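Laboratory Equipment Exchange > Automation > Evaluations and quotations

Thread: Praltotari two-arm bench package – request for comments before purchase

aherath_core
We have received a quotation for the Praltotari two-arm bench package, and our department must respond by the end of February. The package comprises two arms with parallel grippers, a controller, and on-site setup. The base service plan is quoted at $1,801 per year, and the extended plan at $2,030. I would welcome comments from laboratories that have assessed this package or a comparable one. Our intended use is routine handling of glass test tubes and beakers, with pipetting at a later stage.
Anoma Herath, shared instrument facility

Drelara_Bench
Our group reviewed the same package last year and declined it. The arms were satisfactory. Our objection concerned the service plan, which in our reading did not cover gripper fingers or cables. I would ask for a written list of exclusions before anything is signed.

womier_lab
I must disagree in part with the previous reply. Fingers are consumable items in every contract I have handled, and their exclusion is normal. The more serious question is whether the package can work with the glassware a laboratory already owns. A demonstration on prepared plastic blocks should not be accepted as evidence.

aherath_core
Thank you both. The demonstration used ordinary glassware on a black tabletop, and I attach four pictures from it.

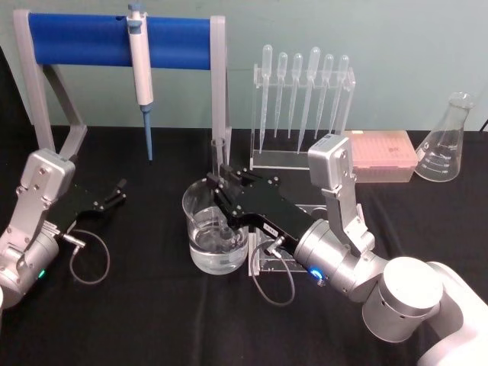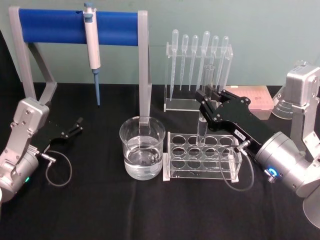
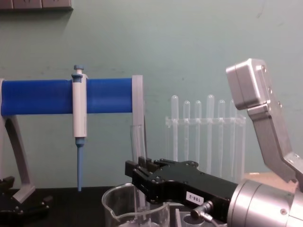
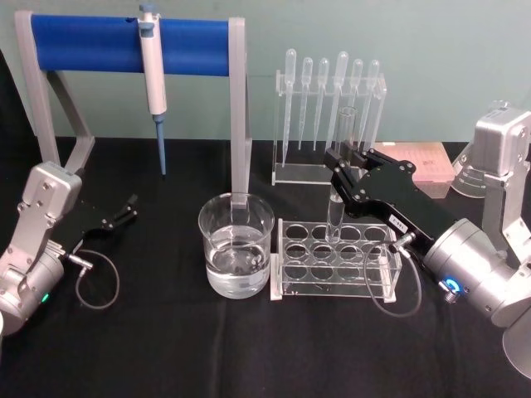

Points raised by the attachments

womier_lab
These are useful. The second and fourth pictures are the ones I would put before a purchasing group, as each shows a glass tube held in the gripper at the back row of the twelve-hole rack. In the fourth the tube is slightly tilted and has clear liquid in it. I would wish to know how much tilt the system tolerates before it stops and asks for assistance.

Drelara_Bench
The first picture gives me some concern. The fingers are down in the water in the beaker. Has the supplier stated in writing that the gripper may be used in this manner? Our own questions on liquid exposure received only a verbal reply, and this was a further reason for our decision.

aherath_core
The supplier's representative informed us that the fingertips may be immersed and the gripper body may not. I have asked for this in writing, together with the list of approved cleaning agents.

lu_teaching_labs
I write on behalf of the Lü teaching laboratories, where the package has been in use for two terms. Immersion of the fingertips has caused us no difficulty with water. We do not permit it with solvents. I would draw attention instead to the cables. In the second and fourth pictures, the cable at the right gripper hangs in a loop in front of the tube rack. We had a rack pulled over by a loop of this kind and now clip the cable back along the arm. The clips were not supplied.

Drelara_Bench
That supports my earlier point. An accessory needed for safe operation should be part of the package.

lu_teaching_labs
I would not go so far. The clips are inexpensive, and different benches require different routing. I do agree that the manual should mention the matter, and our copy does not.

womier_lab
May I ask about pipetting? A micropipette is hanging on the stand in all four pictures, but none of them shows an arm holding it. If pipetting is part of the justification for the purchase, it should be demonstrated separately.

aherath_core
This is a fair observation. Pipetting is quoted as an optional module and was outside the scope of the session. I will request a second visit – the supplier has indicated that 3 hours would be sufficient – and will ask that the micropipette be taken from the stand and returned to it without assistance.

lu_teaching_labs
Please also request repeated trials. We asked for 10 consecutive tube transfers before acceptance and recorded each result. The figures were of more value to us than the brochure.

Drelara_Bench
On that condition I would withdraw part of my objection. My view of the extended plan is unchanged: the additional cost is not justified unless replacement cables are included.

aherath_core
The repeated trials will be added to our acceptance terms. I will post the list of exclusions when the supplier provides it. Laboratories holding the extended plan are invited to state whether cables were replaced under it.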